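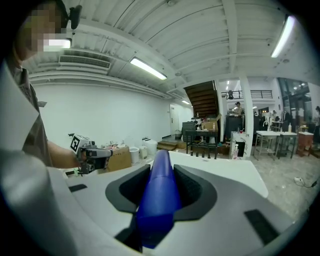

*The back workroom at Irkia, left wall, with the door to the hall in the corner.*

# Using the back workroom: frequently asked questions

Updated 26 Sep 2025. Questions that aren't covered on this page can go to Nerys Jarman at the front desk.

## Booking and access

**Who can use the back workroom?**
Anyone with a current Irkia membership. Guests are welcome if the member who signed them in stays in the building.

**How long can I book it for?**
Up to 2 hours at a time. If the next slot is still open when yours ends, you can extend it at the desk. You can't extend online.

**What does it cost?**
Short bookings are included in membership. A full day is $70, payable when you book. Refunds are given up to the evening before.

**Is there a code for the door?**
No. Pick up the key from the front desk and bring it back when you leave. The white door in the rear corner should be kept shut while you work, but not locked.

## Lights and air

**Can I turn off some of the ceiling lights?**
The long fluorescent lights are all on one switch, so it's all or none. The smaller light toward the rear wall has its own switch by the door and can be left on by itself. Desk lamps can be borrowed from Hywel Pugh.

**Can I close the air vent?**
Please don't. The slatted vent high up on the left side serves the hall as well, and closing it changes the airflow for everyone. If you feel a draft, work at the other side of the room. Don't tape paper over the slats.

**Can I hang things from the ceiling beams?**
No. The beams and the corrugated panels between them are not rated for any load, including light fabric or string.

## The work surface and what's on it

**Whose are the boxes and containers along the left wall?**
They're shared. The cardboard box is for packing material that can be used again, such as paper, clean padding and flattened mailers. The white containers hold small supplies. Take what you need for the job you're doing and put the rest back.

**Can I leave my own box there overnight?**
Yes, for one night, with your name and phone number on it. Anything without a name goes to the storage closet and is kept until the end of the month.

**I took the last of something. What do I do?**
Write it on the sheet inside the door. Asnakech Ejigu places the order with Candik, and deliveries usually take a few days.

**Do the containers have to keep their lids on?**
If a container came with a lid, yes. Dust from the ceiling gets into open ones.

## Walls and cleaning up

**Can I put up shelves or hooks?**
No drilling. The left wall was repainted white in June, and putty and tape both pull the paint off. A freestanding rack is fine as long as it goes home with you.

**What can I use to wipe down the surfaces?**
A damp cloth and plain dish soap. No solvents. If glue has dried on, leave it and tell the desk.

**Where does the trash go?**
Bags go to the bins behind the building. Cardboard should be flattened first, unless it's small enough to reuse, in which case put it in the box.

**What happens if something breaks?**
Tell Angus Tautahi the same day. There's no charge for ordinary wear. For anything larger, he'll email you before a repair is booked.

**How do I suggest a change to the room?**
Send it to Eirlys Ifans by email or leave a note in her tray. Requests are read once a month. A second work surface has already been asked for and is on the list.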